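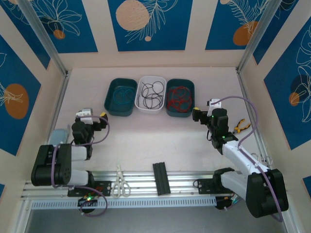
Alar Cable Sleeve – 20 ft roll

Split braided sleeve for desk and TV cables. Wraps on from the side so no need to unplug anything. Cut with regular scissors, ends fray a litle so tape them first.

Fits bundles up to a fist of power cords if you stretch it. Black or gray. Gray is back in stock at Holldale, Ivbridge still waiting – April probably.
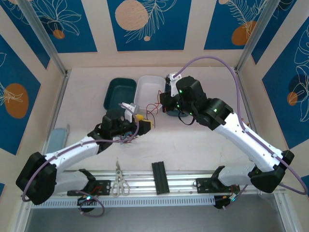 Also sold by the case, 70 rolls. Ask for Geum-ok Cheon, she does case pricing. Cases ship from Holldale only.

Returns OK if uncut. Cut rolls no, sorry. Wipe clean, dont machine wash, keep away from heaters.
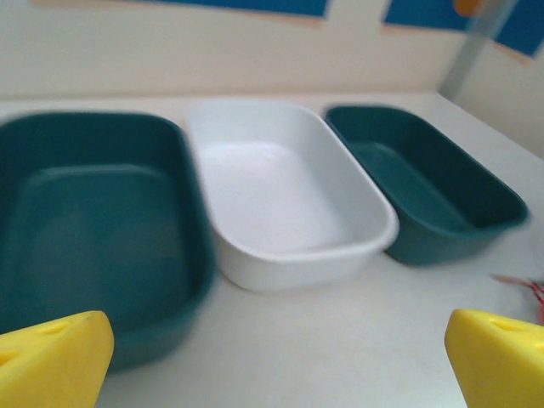 Bins, teal and white. Not included with sleeve.

Page updated 1/18/22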